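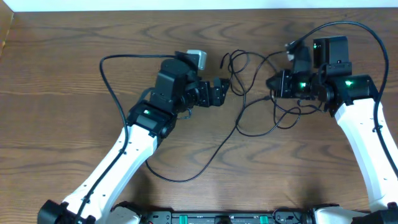 Cheguei ao clube de robótica da escola de Purkham numa segunda-feira à tarde, com o gravador quase sem bateria e zero jeito para eletrônica (aviso já!). Quem me abriu a porta foi Gyula Magyar, que orienta a turma há quatro anos e fala mais rápido do que eu consigo anotar.

O projeto deste ano se chama Kocsis e é uma dupla de braços que precisa passar peças de uma garra para a outra. "Parece coisa de criança pequena, né? Dá aqui, toma lá", ele ri. "Só que um braço tem que saber onde o outro está, e é aí que a turma passa três semanas brigando com o código."

Perguntei dos cabos, claro, porque foi a primeira coisa que vi. Gyula suspirou. "Cabo é metade do curso. Se fica curto, o punho não gira. Se fica comprido, enrosca na garra. Eu deixo eles errarem dos dois jeitos." Os alunos já registraram 2.434 tentativas numa planilha que todo mundo pode editar, e que por isso mesmo vive bagunçada.

E o dinheiro? Saiu de uma rifa e da venda de bolos, que renderam 2.836 no total. Adorei saber que o bolo de cenoura vendeu mais que o de chocolate!

Em maio eles vão a Altley disputar o torneio Tultonell, em que cada equipe tem 110 segundos por rodada. "É pouquíssimo", diz Gyula. "No ano passado a gente gastou quase tudo só calibrando, e eu lá na arquibancada roendo a unha." Quis saber se dessa vez dá pódio. Ele fez uma careta: "Quero que eles passem uma peça na frente do público sem derrubar. Depois a gente conversa sobre pódio."

Antes de eu ir embora, ele ainda me mostrou o caderno da turma, cheio de setas e de contas riscadas. Fiquei mais meia hora, perdi o ônibus e voltei a pé.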